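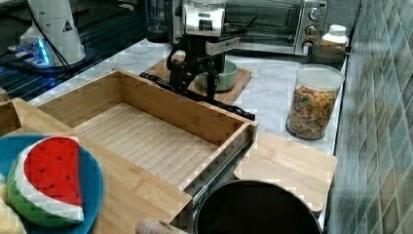
Evex Confirms Early Access Plans for Racing Game Grotatia

Studio will open the game to players in August with 3 tracks and online play, career mode to follow

Evex, the independent studio behind the kart racer Emura, today confirmed that its next game, Grotatia, will enter early access on PC in August. Console versions are planned for the full release. The studio has not set a date for that release and will not announce one until the career mode is complete.

Grotatia is an arcade rally game for up to two players on one screen or 12 online. Races take place on long point-to-point stages with changing weather, and damage carries over from one stage to the next. Players choose what to repair between stages and what to leave alone.

The early access version will include three regions, each with its own set of stages, along with time trials, split-screen and ranked online races. A total of 51 cars are planned for the finished game. Early access players will start with a smaller group, and more will be added in free updates.

"We showed a career mode in our first trailer, and people will ask where it is," said Mireille Atallah, game director at Evex. "It isn't ready. The driving is ready, and the online races are ready, so we would like people to play those while we finish the rest."

Progress made in time trials will carry over to the full game. Ranked standings will be reset once, at full release. Players who reach level 100 before the reset will keep a special paint finish for every car they own.

Handling has been rebuilt since the closed test held last winter. Testers reported that cars felt too light on gravel and that the handbrake was close to useless at low speed. Both have been changed. Steering wheel support, which was missing from the closed test, will be available from the first day of early access — pedals and separate shifters included.

"The gravel complaints were fair," said Ziad Hattar, lead vehicle programmer. "We had tuned nearly everything on tarmac. I spent most of the spring on one stage with a lot of loose corners, and the other surfaces got better along the way."

The soundtrack is by Fares Sleiman, who also wrote the music for Emura. It will be sold separately at full release.

Grotatia is published by Haddad, which will handle distribution and customer support in all regions. Haddad said there will be no paid currency and no season pass during early access. The price will go up when the game leaves early access, and anyone who has already bought it will receive the full version at no extra cost.

Servers will open at 10 a.m. Eastern time on launch day. Players who took part in the closed test will need to download a new client, and saved data from the test will not transfer.

Review and creator codes can be requested now from the publisher. Requests should name the outlet or channel and the preferred storefront.

Press contact: Caroline Mfinanga, Haddad
Community contact: Elie Nasrallah, Evex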